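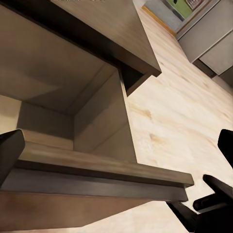

시뮬레이션 화면. 목재 수납장의 열린 칸과 앞턱 근처에 검은색 그리퍼 손가락이 들어와 있다.

Findix 그리퍼 정비 키트 사용기

작업실의 양팔 로봇 셀에 Findix 정비 키트를 들여 한 달 넘게 썼다. 구성은 교체용 손가락 패드, 토크 드라이버, 영점용 심 게이지, 점검용 시뮬레이션 장면 파일이다. 구입가는 2,199파운드였고, 장면 파일을 뺀 기본형은 1,795파운드다. 구입처는 Clirkdale이며 배송은 화요일에 받았다.

이전에는 Staniforth 패드를 낱개로 사서 썼다. 패드 자체의 품질에는 불만이 없었지만 두께가 조금씩 달라 갈아 끼울 때마다 영점을 여러 번 다시 잡아야 했다. Findix 패드는 심 게이지와 치수가 맞춰져 나와서 이 작업이 짧아졌다.

설치

설명서 순서대로 하면 된다. 전원을 내리고, 팔을 정비 자세로 고정하고, 손가락 나사를 푼 뒤 패드를 바꾼다. 토크 드라이버는 눈금이 크고 손잡이가 미끄럽지 않다. 다만 비트가 짧아서 그리퍼 몸체 안쪽 나사에는 연장대가 필요하다. 연장대는 키트에 없다. 이 가격이면 넣어 줬어야 한다고 본다.

영점은 손가락 사이에 심 게이지를 끼우고 천천히 닫아서 잡는다. 양쪽 손가락이 동시에 닿지 않으면 한쪽 오프셋만 고친다. 처음에는 왼팔에서 값이 계속 어긋났는데, 나사 한 개를 덜 조인 것이 원인이었다. 다시 조이고 나서는 문제가 없었다.

시뮬레이션 장면

키트에서 가장 많이 쓴 부분이다. 수납장과 밝은 나무 바닥, 뒤쪽의 회색 하부장이 있는 실내 장면으로, 실제 셀을 돌리기 전에 팔의 접근 경로를 확인하는 용도다. 우리는 영점을 바꿀 때마다 새 오프셋을 여기에 먼저 넣어 본다.

살펴보는 곳은 주로 수납장 앞턱이다. 맨 위 사진에서는 왼쪽 손가락 끝이 앞턱 윗면과 겹쳐 보인다. 이런 각도에서는 닿은 것인지 위에 떠 있는 것인지 화면만으로 판단하기 어렵다. 접촉 기록을 같이 켜 두고 숫자로 확인하는 편이 낫다. 오른쪽 그리퍼는 두 손가락 사이로 밝은 바닥이 보여서 벌어진 상태를 알아보기 쉽다.

그림자 표현도 아쉽다. 수납장 상판 아래가 짙은 갈색으로 어두워서 그쪽으로 손가락을 넣으면 검은색 부품과 구분이 잘 안 된다. 조명 값을 올려서 쓰고 있는데 장면을 새로 열 때마다 초기화된다. 설정 저장 기능이 있었으면 한다.

관리

패드 교체 주기는 설명서에 3,000회로 적혀 있다. 우리 셀에서는 그 전에 모서리가 닳기 시작했다. 나무 판재를 자주 잡는 환경이라면 점검을 더 자주 해야 한다. 닦을 때는 마른 천만 쓰고, 패드를 바꾼 날은 오프셋 값을 정비 일지에 적어 둔다. 장면 파일 업데이트는 8월에 한 번 있었고 설치 후 기존 오프셋은 그대로 남았다.

Trotevham 키트와 비교

Trotevham 쪽은 드라이버에 연장대가 들어 있고 보관함도 튼튼하다. 대신 장면 파일이 없고 영점 절차가 길다. 시뮬레이션을 따로 갖춘 곳이라면 Trotevham도 괜찮다.

평가

5점 만점에 4점. 패드와 심 게이지는 만족스럽고, 빠진 연장대와 저장되지 않는 조명 설정에서 1점을 뺐다. 장면 파일을 쓸 계획이 없으면 기본형을 사면 된다.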